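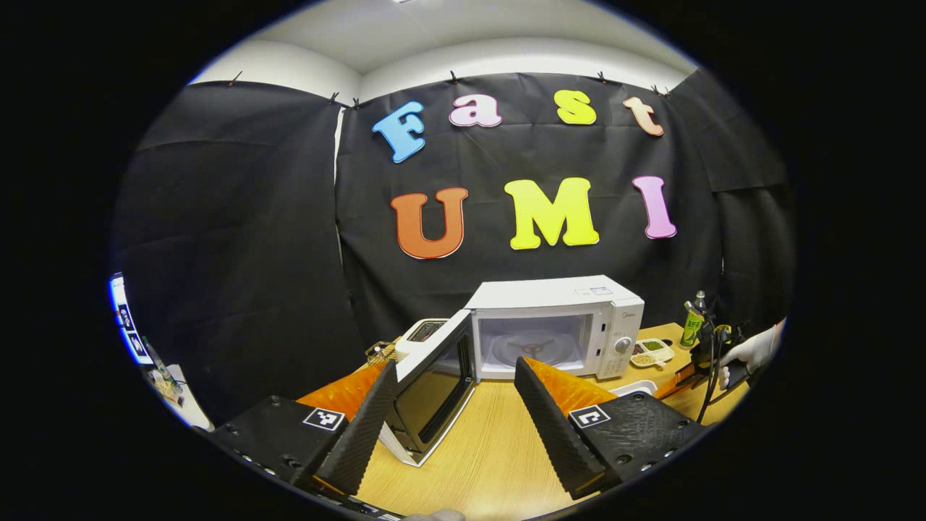 Tradmont to replace hall curtains and change fire rating rules for hired drapes

13/05/2021

Tradmont Halls Trust is to replace the stage and partition curtains at its four sites and will stop accepting hired drapes without a current flame test certificate. The change takes effect in October and applies to all bookings, including those already in the diary.

The decision follows an inspection of soft furnishings carried out over the winter, when the halls were closed to the public. The inspection covered 66 separate curtains, legs, borders and backcloths. Ten failed a small flame test on a sample cut from the hem. A further group could not be matched to any paperwork and has been treated as failed until it can be tested again.

Gerrit Dlamini, who manages the buildings for the trust, said most of the failures were cotton cloths that had been treated with a water-based salt solution when new and later washed.

"The treatment comes out in the wash. Somebody sees a dusty curtain and sends it to the laundry with good intentions, and it comes back clean and untreated," he said. "The label still says flame retardant, so it goes back up."

Damp is a second cause. At the Skidetti Street hall the rear tabs hang against an outside wall, and salts had moved to the surface of the cloth and shown as white marks along the bottom edge. Those tabs have been taken down and will be disposed of. The wall is to be repointed before anything is hung there again.

New curtains will be made from inherently flame retardant polyester, in which the resistance is part of the fibre and does not depend on a coating. The material costs more per metre than treated cotton serge and is slightly more reflective under side light, but it can be washed without being treated again. The order has been placed with Jakubowski, a drape maker that already supplies the trust's window blinds. Delivery will be in two batches, with the larger hall first.

Existing wool serge will be kept where it passed. Wool is naturally slow to burn, and the trust's wool house curtain, the oldest cloth in the inspection, gave one of the better results.

Each new curtain will carry a sewn label at the bottom offstage corner giving the fabric type, the date of the certificate and a serial number. The numbers will be entered in Ciltent, the maintenance record system the trust uses for its alarms and emergency lighting. Retest dates will then appear on the same schedule as the other fire safety checks.

Hirers who bring their own cloths, banners or display backings will need to send a copy of the certificate with the booking form. Certificates must name the fabric and the test standard used. A general statement from a supplier that goods are "fireproof" will not be accepted. Where no certificate is available, the hall manager may agree to a sample test on site, for which a piece of cloth must be given up. Table linen is not covered by the rule.

Harpreet Petrenko, secretary of an amateur operatic society that books the main stage twice a year, said the society supported the change but had concerns about painted cloths.

"Paint alters how a cloth behaves, and ours have several coats on them from different shows," she said. "A certificate for the bare canvas doesn't tell you much. We have asked whether the trust will test the painted side, and at what price."

Mr Dlamini said painted scenery would be dealt with separately and that guidance was being drafted. Until it is published, painted cloths may be used if they are kept 2 metres clear of lanterns and any other heat source - the distance already set out in the hire conditions.

The revised hire conditions will be sent to regular users before the summer break. Questions about existing bookings should go to Keabetswe Sibiya at the trust's office.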